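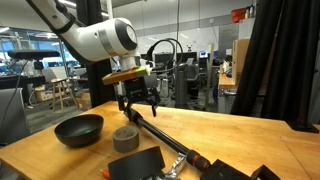
Gripper open over the bench, bowl and tape roll on the table.

Threads > Robotics > Trikton

replanning thread, short one. Old planner froze whenever the target pose moved more than 34 mm mid-approach. No error, just sat there

Cause: collision check ran in the same loop as control. One slow check and we blow the deadline

Split them. Control stays at 202 Hz, checker gets its own thread - publishes the last safe path

Planning timeout is now 300 ms, was 60. Sounds worse, fails way less

still ugly: cable isnt in the collision model. Anca Manole has a branch for it, will merge tmrw

Comments
Gregor Cruickshank: what happens if the safe path goes stale?
Morag Matheson: Same freeze in Elmont, trying this

Recent
Tuning wrist filters
Why we dropped the Cairns logger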